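Demo day notes, bowl task

March 17, 2021

Quick one tonight because I have to be up early and my wrists hurt. I promised I'd keep a log of the data collection while it was going on instead of writing it all up from memory in the summer, so. Log.

Where we are: 454 good demos on the bowl task. Target is 2000. I said 2000 back when I thought I could do it in a couple of weekends, ha. It's going to be more like the rest of spring at this rate.

For anyone who missed the last post - the task is dumb simple. Objects on the table, a wooden bowl, one instruction per episode. "Put the green block in the bowl." "Take the strawberry out of the bowl." That kind of thing. I drive the arm by hand with the leader setup, it records joints plus cameras, and the policy is supposed to learn from that. Everything is stored under the Fundirness repo name, which was a placeholder and now it's in every path so it stays.

What went OK this week. Picking up the green block from flat table, finally. I was coming in too steep before and pinching one corner, and the slab would fold and squirt out. Now I come down slower, fingers either side of the narrow part, stop, close, wait a beat, lift. The wait matters. I looked at the gripper trace on the old episodes and I was lifting before the fingers had finished closing in maybe half of them. Threw those out. Hurt to do it.

What didn't. The strawberry. It's plush, it rolls when you nudge it, and the leaf end catches on a finger on the way out. So the release looks different every single time. I've read people say variety is good for the model and sure, but there's variety and then there's me shaking the arm like a ketchup bottle. I don't want it to learn the ketchup bottle. Currently any episode with more than one shake gets tagged "messy" and kept in a seperate folder, and I'll decide later.

Episode length. Trying to hold to 10 seconds for block and 11 for strawberry. When I'm fresh I hit it. By the end of a session I'm drifting way over and there's all this dead time at the start where I'm just hovering. Trimmed that with a script (anything where no joint moves gets cut off the front). Didn't trim the middle. Pauses in the middle are real decisions, at least some of them, and I don't trust myself to sort which.

Start positions. This was the big mistake of the first batch. I kept reseting the bowl to the same place without noticing. Same corner, same distance from the edge, over and over, since that's where my hand naturally puts it. Trained a quick policy on it and it went to that corner every time, bowl or no bowl. Very confident. Closed its fingers on air, carried the air over, let go of it. So now there's a little script called ullow that prints a random position for each object before the episode and I have to put them there, even when it's annoying, even when it's right up by the acrylic. Bowl near the edge is hard for me to drive, the wrist gets close to its limit. Doing those first while I still have patience.

Also started recording partial starts. Block already in the bowl, arm already down there, task is to grab it and bring it out or just straighten it. Those are short and I can get a lot of them. Idea is that the policy ends up in weird half-done states by itself and has never seen a way out. Abugri (the training box, long story) chewed on the first small set overnight and the recovery looked a bit better on the block. Small test, not claiming anything yet.

Cameras. Reflections off the clear walls are still bugging me. There's a bright streak on the left one from the lights and I wondered if the model was using it for something silly. Put a bit of paper over it for one session, then couldn't tell if it changed anything, then took the paper off again. Leaving it. If it can't cope with a reflection it's not going to cope with my kitchen.

To do before next post:
- redo the instruction text, I've got "bowl" and "dish" both in there and it's the same bowl
- check the timestamps on the second camera, felt laggy
- figure out the messy folder
- tie up the loose wrist cable
- back up to the drive at Tiselside, I keep saying this

Somebody asked in the comments if I'd share the dataset. Yes, probably, once it's past 2000 and the labels aren't embarassing. Don't hold your breath. If you want the position script now I can post it, it's tiny.

OK bed. One from the partial starts set:

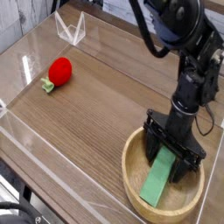
Gripper down in the bowl with the green block, strawberry sitting this one out.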